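Search this site Search
Search for a ship, port or date

A day at the Garkwood ferry and cruise fair

2024-02-22

My wife and I have taken a cruise in May for many years, and always we book from home. This time I wanted to speak with people first, so I went by train to the fair in the Garkwood hall. The ticket cost 12 euros and included the cloakroom. I arrived before ten and the queue was already out to the tram stop.

Slippers on the shelf, two pairs:

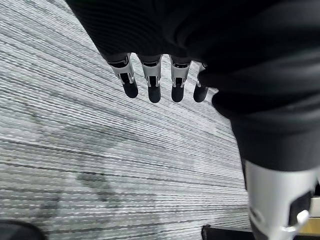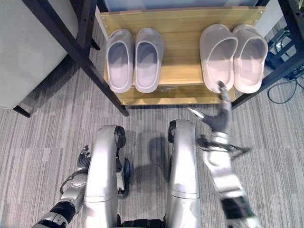 The small ships

I started at the far end, where the Sirkora stand was. Sirkora is a ship with 401 cabins, and she will sail the Norwegian coast and the Baltic in turn. Ifeoma Adebisi from the sales office explained the deck plan to me very patiently. I asked which cabins are under the dance floor, and she marked them with a pen at once. I liked this. On deck four there are inside cabins with a wider bed for the same price, but they are close to the engine, so a light sleeper should go one deck up.

The May sailing of seven nights starts from 585 euros per person in an inside cabin. Drinks with dinner are not included, and neither is the bus from the harbour in Tallinn. I asked twice about the bus – the brochure says "transfer available", and this means that you pay.

The big ships

Neltard had the largest stand and a long line for the prize wheel. Their new ship takes over 1000 passengers more than the old one, and has two pools and a theatre. For me it is too much ship, but families with children looked happy with it. The children's club is open until ten in the evening and there is no extra fee before eight.

The talk at one o'clock

Joni Saarela gave a talk about travelling with a wheelchair. The room was full and I stood by the door. He said to ask for the width of the bathroom door in writing, and to check for every port if the ship lies at the quay or if small boats are used. He showed a form from the travel agency Mäkelä that can be filled in before booking. I took two copies.

Lunch was salmon soup, good but salty. The coffee was better upstairs, where there were also free chairs.

I did not book anything on the day. The fair discount on Sirkora is valid two weeks, and we have to ask my sister-in-law first if she can take the dog.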